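# Sorting out the craft table: pencils, shavings and a wall that needed cheering up

I've been putting this off since last August, when I moved my drawing things out of the spare bedroom and into the back room and just sort of dumped them. If you draw or do any kind of papercraft you'll know how it goes. You sit down for a nice hour of sketching, spend the first bit hunting for a sharpener, and then get graphite dust up your sleeves.

So, how I set up a small work table for pencils and fiddly paper jobs. It took me one long afternoon plus a bit of swearing over wall fixings the next morning.

## What you'll need

- A table with a plain wooden top (mine is a second-hand Kinden, a bit wobbly until I wedged it)
- 2 wire mesh baskets, at least one of them with dividers
- A rail or a batten to hang them from
- Offcuts of patterned fabric or wallpaper, or a ready-made panel
- A soft brush and a shallow tray
- Sharpeners, more than you think

## Step 1: Clear everything off

Everything! Take the lot off, including the mug of dried-up felt tips you're sure you'll revive one day. I put mine on an old sheet on the floor and went through it in one go. Test every pen on scrap paper and bin the dead ones straight away. Don't make a "maybe" pile (I made one, it's still there, it lives behind the door).

Give the bare wood a wipe with a barely damp cloth and let it dry properly. If you've got old glue blobs, a plastic card held nearly flat will lift most of them. I wouldn't go at it with a knife.

## Step 2: Do the walls before the storage

I did this the wrong way round and had to take a rail down again. If you want something pretty behind the table, put it up first, while you can still reach. I'm very fond of a big floral and I don't care that it's busy. The pattern I nearly bought was called Inthanon, from a shop called Grerkero, but they wanted more for the one roll than I'd paid for the table, so I used a remnant instead.

Cut it a finger's width bigger than you need all round and trim once it's up. Smooth from the middle outwards. Any bubble you leave will be exactly at eye level when you sit down.

## Step 3: Get the baskets off the table
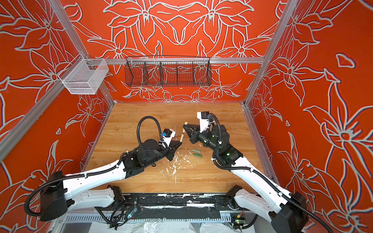

Hanging storage changed everything for me. Before this I had jars, and jars creep forwards until you're drawing on a patch the size of a postcard. A divided mesh basket slung along the back, like the black one on the rail there against the red flowery panels, keeps the middle of the tabletop free for the messy business, and a plain box-shaped one higher up at the side can take whatever won't fit between dividers. I'd go for mesh over solid sides every time. You can see what's in it, and the crumbs fall through so you're not left with a layer of grey fluff at the bottom.

Hang the long one low enough that you can drop a pencil in without getting up. Sit in your actual chair and reach out before you mark anything on the wall. My first go was far too high and I felt like I was posting letters.

## Step 4: Sort by what you use, not by colour

I know a rainbow looks lovely. It lasted me two days. Now it goes soft pencils, hard pencils, coloured, rubbers, then a slot for odds and ends. The box of 32 coloured pencils got broken up and only my favourites went in the basket. The rest stay in their tin in the drawer.

Pencils go in point up. Brushes too, once they're dry.

## Step 5: Make peace with the shavings

White flakes, curly bits, rubber crumbs, they're going to happen. What works for me is letting them gather in one patch and clearing that patch at the end of each sitting. Brush towards you into the tray, never sideways, or you'll be finding them in the carpet for weeks. And don't blow on them! Graphite smears if there's any damp in your breath, and it goes straight on to your paper.

For sharpening, I use a little Kumeck one. Turn the pencil slowly and stop as soon as you've got a point. Twisting hard is what snaps the lead.

## Keeping it that way

I keep 300 sheets of cheap paper under the table and nothing else, as anything else turns into a heap. Once a month I tip the baskets out on to newspaper, knock the dust off and put back only what I've used. The side basket is next on my list for a proper label, if I can find the label maker.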